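Dustis: a hand-held gripper for recording table chores

Built in a shared workshop, one evening at a time 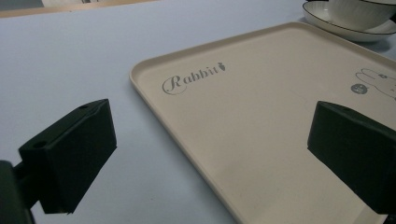
View from the gripper camera: both fingers, the Rabbit tray, and a cup on its saucer.

Welcome, and thank you for looking in! Dustis started as a winter project between me (Ilham Younis) and Laurier Ouellet, who has the bench next to mine at the Workero shared workshop. We wanted to collect short recordings of ordinary tea-table jobs, the sort of thing you do with your hands while thinking about something else, and later use them to teach a small arm called Ragab, which is still mostly a box of motors under Laurier's bench. This page covers the recordings, the tool, and the things we would do differently with more patience and a bigger drawer of screws.

What you get

The first release holds 52 recordings, all made in June. Each one is a single try at a single job, with the video from the gripper camera, a file of finger openings over time, and a short text note in our own words. Please do read the notes. Some are just "fine, next" and some go on for a paragraph about why Laurier came at the tray from the wrong corner (he types the way he talks, bless him).

The jobs are:

slide_tray: move a tray to a new spot on the table
lift_cup: pick the cup up and set it back on the saucer
clear_table: tray first, then cup and saucer together
free: whatever we felt like, usually at the end of the evening

The longest recording runs 60 seconds, which is where our script stops by itself. If a "free" recording ends in the middle of something, that is the script doing its job and us not watching the clock.

The tool

You hold Dustis by a handle and squeeze a trigger, and the two fingers close toward each other. The camera looks down past the mount, so both fingers are normally in view, and the mount itself usually sneaks into a lower corner too. The fingers are chunky black blocks with angled faces. We went through 9 versions of them before we settled, and the early ones live in a jar on the windowsill because neither of us can bear to throw them out.

There is a small wiring diagram in the docs folder. It is correct for the current handle, except that the two ground wires are drawn in different colors and in real life we used whatever was on the spool.

Folders

recordings/ has one folder per try, numbered
notes/ has the same text notes collected in one long file, nice for reading with coffee
docs/ has the wiring diagram and the parts list
skodex/ has the little viewer program

Skodex is our viewer. It plays the video next to a line showing how far open the fingers are, and you can step through with the arrow keys. It is slow to open on old laptops, so give it a moment before you decide it has crashed. Recording 23 is a good one to try first, as it is short and has a nice clear close and release.

Things to know before you use it

Light and shiny things are over-represented, I'm afraid. We like pale dishes, and the table is light gray, so a cream tray rim against it can be a fairly soft edge. If you are training something to find edges, check those recordings separately.

The fingers cover part of whatever they are about to touch. We thought about moving the camera higher, and Laurier even bent a bracket for it, but the handle became so top-heavy that my wrist complained for days. We put it back.

Finger openings are in millimeters, measured between the inner faces. Recordings from the first evening read slightly too wide, and I have left them alone so that the raw numbers stay raw. The correction is in the notes for that evening and you can apply it yourself with one subtraction.

Still to do

A softer lining for the inner faces, because bare fingers on glazed dishes make a noise I would rather not hear again
Darker tableware (donations welcome, chips and all!)
A left-handed handle, promised to Laurier since spring
Getting Ragab out of its box

Use and credit

Use the recordings for anything you like, at home or in class. If you build your own Dustis, please send us a note through the workshop, and do say which fingers you ended up with. Mention both our names if you publish something. Corrections to the parts list go to Laurier, and corrections to this page go to me.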